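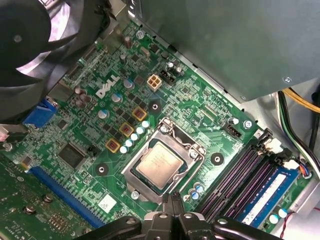 Cempakaさんに言わせると、わたしのパイナップルジャムはまだ水っぽいらしい。鍋の中でもう動かないくらいまで煮て、木べらを立てたら倒れるのをためらうくらいになって、それからまだ煮るんだそうです。ためらうって何。夜の9時すぎに届いたメッセージがそれで、もう火を止めてバットに広げてしまったあとだったから、台所でしばらく固まってしまった。結局、鍋に戻しました。こういうとき素直に戻せるようになったのは、ちょっと大人になった気がする。

パイナップルタルトを焼こうと決めたのは11月に入ってすぐ。毎年この時期は、親戚や昔の同僚に送る焼き菓子をあれこれ考えるのがいちばん楽しくて、でもだいたいレモンのパウンドとジンジャークッキーで落ち着いてしまう。去年もそう、その前もそう。妹に「箱を開ける前から匂いでわかる」と言われて(ほめ言葉だと思うことにした)、今年はひとつくらい新顔を入れたくなったのです。

で、前にCempakaさんにもらったあの丸いタルト! 口に入れるとバターの生地がほろっとほどけて、真ん中からねっとり甘酸っぱいジャムが出てくるやつ。あれを自分で焼けたらどんなにいいだろうと思って、図々しくレシピを聞いたら、あっさり送ってくれました。ただし分量がところどころ「いつものお椀に軽く」とかで、いつものお椀がうちにはない。電話で聞いたら、本人も量ったことがないから今度量っておくね、と笑っていた。

パイナップルは生を2個。皮をむいて、芯も捨てずにすりおろす。芯はかたいから手が疲れるけど、繊維が残ったほうが食べたときにパイナップルらしいんだって。すりおろした実は、ざるで果汁を少し切ってから700グラム。果汁は捨てずに炭酸で割って飲んだ。おいしかった。すごくおいしかったので、それだけのためにもう1個買ってもいいくらい。

鍋に実とシナモンスティックとクローブを入れて、最初は砂糖なしで煮る。水分がだいぶ飛んでから砂糖。先に入れるとすぐ色がついてしまうそうで、わたしは前に一度それで茶色いかたまりを作っています。あれはあれでトーストに塗って食べたけど、タルトに入れる勇気はなかった。

今回はちゃんと後から入れて、弱めの中火でひたすら混ぜた。長い。ラジオの番組がひとつ終わって、次のが始まって、その次の天気予報まで聞いた。途中でぱちんと跳ねたのが手首に当たって、あちっとなって、そこからは長袖を着て鍋つかみまでして混ぜた。見た目はかなり変だったと思う。
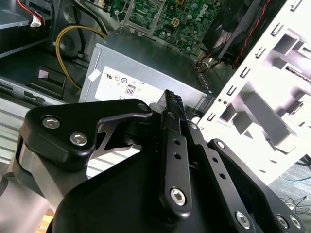
それで「できた!」と思ってバットに広げたのが、冒頭のメッセージの直前だったわけです。戻して煮直したら、たしかに全然ちがう。木べらで鍋底に線を引くと、線がそのまま残る。色も黄色から、夕方みたいな濃いこはく色になった。ためらうっていうのも、なんとなくわかった。木べら、ちょっとためらってた。

冷ましたジャムは一晩冷蔵庫へ。次の日、小さく丸めていくんだけど、手に少しだけ油をつけるとべたつかない。ひとつ8グラム。最初は全部はかりに乗せていたのに、だんだん手が覚えてきて、ぴったり8が出ると一人で「よし」と声が出る。こういう単純な作業、好きだなあ。何も考えないでいいし、気がつくとバットにころころ並んでいてかわいい。

さて生地。ここからが本番で、わたしがいちばんつまずいたところでもあります。

バターはJuditzの食塩不使用を使ってみた。いつも行く製菓材料のお店Plessideで、棚の前でずっと迷っていたら、レジの人が、割れやすい生地ならこっちが扱いやすいですよと教えてくれたので。いつものより少し高い。でも香りがいい。包みを開けたとたんにミルクっぽい匂いがして、焼く前からもう成功した気になった(なってはいけなかった)。

1回目の生地は、ほろほろすぎて包めなかった。ジャムをのせて指で寄せようとすると、ぱかっと割れる。割れたところを押さえると反対側が割れる。泣きそうになりながらなんとか丸めて焼いたら、オーブンの中でジャムが顔を出して、天板に飴みたいにくっついてしまった。味はいいんです。味はいいけど、人に送れる顔じゃない。夫は「これはこれで」と言いながら次々食べていた。

2回目は卵黄を増やして、コーンスターチを減らした。それから、混ぜたあとに冷蔵庫で休ませる時間をやめてみた。クッキー生地はなんでも冷やすものだと思い込んでいたけど、この生地は冷やすとバターがしまって、かえってひび割れるみたい。混ぜて、ラップをかけて、台の上に少し置いて、手のひらでやわらかさを確かめたらすぐ包む。そうしたら急に言うことを聞くようになった! 薄くのばした生地がちゃんとジャムに沿ってくれて、つなぎ目も指先でなでると消える。うれしくて、包んでいるあいだ鼻歌が出た。
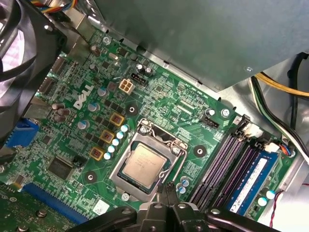 焼き色のことも書いておかないと、来年のわたしが困る。うちのPrisleyのオーブンは奥の右側だけ火が強いので、途中で天板の向きを変えること。温度は表示より少し低めに入ると思っておくこと。卵黄を塗るのは最初からではなく、いったん焼いて表面が乾いてから。1回塗って、少し焼いて、もう1回塗ると、つやつやのきれいな黄色になる。最初から厚く塗ったほうは、端に卵がたまって、そこだけ焼きプリンの皮みたいになってしまった。

卵黄には牛乳をほんのちょっと。Cempakaさんは油を数滴入れる派だそうで、次はそれもやってみたい。クローブをてっぺんに1本刺すとりんごみたいでかわいいんだけど、うっかり噛むとすごいことになるので、送る分には刺さないことにした。父は絶対に噛む。

焼けた分をさっそくSomkiatさんに食べてもらいました。Somkiat Panyasiriさんは近所の喫茶Qiuの厨房で焼き菓子を作っていて、わたしが試作を持っていくと、いつも黙って半分に割って、断面をじーっと見る。あれが緊張する。今回も割って、見て、食べて、もうひとつ取った。もうひとつ取った! で、コーヒーをひと口飲んでから、塩がほしいね、と。

塩。そうか、塩かあ。バターが食塩不使用なのに、生地にひとつまみも入れていなかった。家に帰って次の生地にちょっと入れたら、甘さがきゅっとまとまって、ジャムの酸味まで前に出てきた。悔しいくらいちがう。レシピを見直したら、Cempakaさんのメモにも小さく「塩すこし」と書いてあって、わたしが読み飛ばしていただけでした。すみません。

あとSomkiatさんには、焼いた当日より次の日のほうがいいよとも言われた。ジャムの水分が生地になじんで、角がとれるから。ためしに缶に入れて一晩置いたら、なるほど、ほろほろがしっとりほろほろになっている。どちらが好きかは人によると思う。わたしは3日目がいちばん好きかもしれないけど、うちでは3日目まで残すのがたいへんです。

困ったのは箱づめ。タルトは丸いし、もろいし、ちょっと揺れただけで粉をふく。試しにいつものクッキー用の袋に入れて、かばんに入れて一日持ち歩いてみたら、夕方には下のほうが砂場になっていた。スプーンで食べた。ヨーグルトにかけてもいけた。

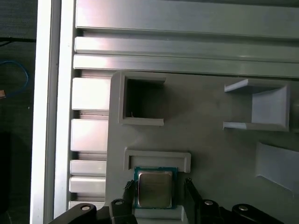 で、小さなグラシンカップにひとつずつ入れて、浅い缶に一段だけ並べて、上にワックスペーパーをふんわりのせる方式に落ち着いた。一缶に18個で、すきまができないちょうどいい数。この缶はPlessideで見つけた紺色の平たいので、ふたがきゅっと閉まって気持ちがいい。同じかばんで、同じように持ち歩いてみたところ、今度はひとつも崩れなかった。階段も走ったのに。

全部で100個焼くつもりだと夫に話したら、ジャムを煮る日は出かけると言われた。跳ねるからね。わかる。でも丸めるのは手伝ってくれるらしいので、土曜日の午前中は夫とふたりでころころする予定です。彼が丸めるとどうしても大きくなるんだけど、大きいのは家用にまわせばいいか。

買い足すものを書いておく。パイナップル(熟れすぎていないもの、酸っぱいくらいでいい)、グラシンカップ、シナモンスティック、粉糖。Juditzのバターは冷凍庫にもうひとつある。ワックスペーパーは引き出しの奥に使いかけがあったはずなのに、さっき見たら芯だけだった。芯だけしまったのは誰だろう。たぶんわたし。

レモンのパウンドも結局焼きます。叔母から、今年もあれでしょ、楽しみにしてる、と先にはがきが来てしまった。そう言われるとうれしくて、やめるなんてとても言えない。ジンジャークッキーのほうは今年はお休みにして、そのかわりタルトの缶をつける。妹には何も言わないでおいて、開けたときに匂いでわかるかどうか確かめたい。

そうそう、Cempakaさんから今夜また返事が来ていた。煮直したジャムの写真を送ったら、いい色になったね、でもあとちょっといけたかも、って。まだいけるのか! 次は木べらが完全に立つまでやってみるつもりで、さっき鍋底の焦げを重曹で落としました。右手がだるいから、今日はもうお風呂に入って寝ます。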